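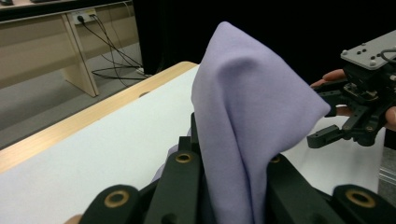 Prelisgate Textile Care Label Transcriptions

Summary
The dataset holds 770 transcribed care labels from household linens and everyday clothing. It is maintained by the Tandska reading room for use in cataloging and in the study of washing instructions.

Contents
labels.csv — one row per label, with fiber content, wash temperature and drying advice
terms.txt — the 37 standard terms used in the "advice" column
notes/ — remarks on damaged or faded labels

Collection
Labels were copied by hand at two sites, Burnon and Koyama. Entries from Koyama carry the prefix K. Temperatures are given in Celsius as printed; a value of 60 has not been converted for American readers.

Known issues
In 16 rows the fiber percentages do not add up to 100. These follow the labels and have been left unchanged. Symbols without printed words are recorded by term only.

Updates
Corrections are reviewed each August. Please give the row number and the exact wording on the label.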